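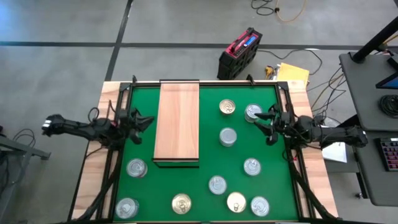
Wedthorpe Walking Club News
26 Jul 2024

Search this site Enter keywords Go

Autumn hut trip: places, kit and the new booking rules

Booking is now open for the autumn trip to the Cesoritz huts. We will be walking the high route again, in the opposite direction to last time, starting from the Clernby side and finishing at the Cesoritz road head. The trip lasts 6 days, with a night at the lower hostel at each end and the nights between spent in the huts.

The cost is £205 a head. That covers the huts, breakfast and evening meals, and the minibus from the road head back to the lower hostel. It does not cover your travel out, your insurance or anything you buy at the huts. The huts take cash only and the nearest machine is in the valley, so draw money out before we set off.

Our guide is Rafferty Strickland, who led the June trip to the Brannigan ridge. He has asked for groups to be kept small on the section above the second hut, where the path crosses loose ground and the only good stopping places are narrow. We will split into 2 parties from that point and meet again at the pass. Rafferty will take the first party and a second guide, to be confirmed, will take the other.

Who the trip suits

You should be used to walking full days on consecutive days with a pack. The path is clear for most of the way and no ropes are needed. There is a fixed chain on the descent from the pass, on rock that is easy when dry and slow when wet. If you have not used a chain before, come on the Brannigan day walk in August, which has a short one near the top. Anyone unsure about fitness should speak to Rafferty before paying the deposit.

Kit

A full list will go out with the joining letter. The main points are boots with a proper sole, a waterproof jacket and trousers, a warm layer that you can sleep in, a hat and gloves, a head torch and a sheet sleeping bag. The huts have blankets but will turn away anyone without a sheet bag. Walking poles are useful on the long descent to Cesoritz. Please keep your pack light. Several people in June carried far more spare clothing than they wore, and it showed on the last climb.

Lunches are not included. We will stop at the Clernby shop on the first morning so that people can buy bread, cheese and tins. All rubbish has to be carried down, tins included, and the hut wardens do check.

Weather and changes to the route

The high route is open until the first lasting snow. If the pass is closed, we will use the lower path through the woods, which takes the same number of days and misses out the top hut. No refund is given for a change of route. If the whole trip is called off by the club, you will get everything back except the hut deposit.

How to book

Forms are on the club noticeboard and can be posted to you on request. Send the form back with a deposit of £80. The balance is due when the joining letter arrives. We no longer hold places by telephone or by word of mouth, after the muddle over names in the spring. A place is yours when the form and the deposit have both been received. There will be a waiting list, and people on it will be offered places in the order their forms came in.

Members have first call until the end of August. After that any places left will be offered to the Brannigan club, who joined us last year and would like to come again.

Comments

Maureen T
Is the minibus at the end going to stop at the station or only at the hostel? I will need to get a train that evening.

Wedthorpe Walking Club
Hostel only, Maureen. It is a short walk down to the station from there.

P. Dunmore
Did the chain last year. It is fine if you go down it facing the rock. Gloves with some grip help.

Glyn
Please can someone bring back the blue stuff sack I left at the top hut. It has my spare socks in it.

Anna R
Form posted this morning. Is there a vegetarian option at all the huts or just the lower ones?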